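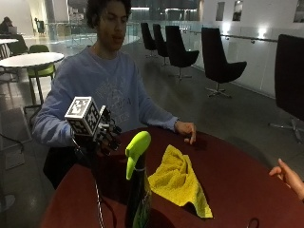
October

The Sarkholm manipulation group has a new result to share, on teaching a robotic hand by having a person wear it. A short thread on the method, the findings and the limits. 1/13

Most demonstrations for robot hands are recorded by remote control. The operator sits at a console, watches the hand on a screen and steers it. It works, but it is slow, and people tend to give up on tasks that involve cloth. 2/13

In our method the hand is fixed to the demonstrator's forearm. The person reaches, and the mechanical fingers arrive where the person's own would have. The fingers are the same model we later fit to the arm, which we call Pumura. 3/13

The position of the wrist comes from a cube carrying black-and-white square markers. A fixed camera reads whichever faces are turned towards it and works out where the cube is and how it is tilted. 4/13

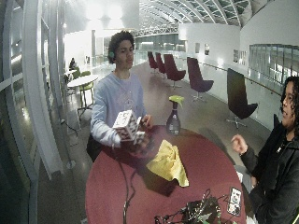 Xiaoyan Peng
Research Lead, Wearable Demonstration, Sarkholm

Before a session the cube is held up by hand over the table and turned slowly. We compare the readings from neighbouring faces. If they disagree by more than 5 millimetres, the camera is calibrated again and the check is repeated. 5/13

The task set in this study was table cleaning: pick up a spray bottle, aim, squeeze the trigger, put the bottle down, take a cloth and wipe. We chose it for the trigger. A squeeze needs one finger to move while the others keep their hold. 6/13

We collected 3123 demonstrations in all. Of these, 633 were recorded in shared public spaces and the remainder in our own laboratory. Lighting in the shared spaces was uneven, with bright glass behind the demonstrator and a darker table in front. 7/13

The main result concerns that smaller group. A policy trained on laboratory recordings alone did well in the laboratory and poorly elsewhere. Adding the recordings from shared spaces closed most of the gap, although they make up a modest share of the total. 8/13

We also compared two ways of handling moments when the markers are hidden. Filling the gap with a smooth path gave good results for reaching and poor results for wiping, where the wrist changes direction often. We now cut wiping sequences at the gap and keep the two pieces. 9/13

On instruction: first-time demonstrators did better with a colleague at the table giving spoken guidance than with a written sheet. The guidance was brief and mostly concerned where to place the fingers. We have added it to the standard procedure. 10/13

Limits. The worn hand adds weight at the end of the arm, and demonstrators asked for more frequent breaks than we had planned. Cable routing remains awkward when the wearer changes between sitting and standing. Neither point is settled in the present version. 11/13

A further limit is that the person wearing the hand can feel, through the forearm, when the fingers meet something solid. The robot has no equivalent sense in this study. Some demonstrations therefore contain small corrections that the policy copies without the information that prompted them. Work on a wrist force sensor is under way with our partners at Plesano. 12/13

The report, the calibration procedure and the drawings for the marker cube will be placed in the Sisodia archive once the internal review is complete. Requests for early access to the drawings may be sent to the group's office, stating the type of hand to be used and the forearm mount. The group thanks all those who gave their time as demonstrators. 13/13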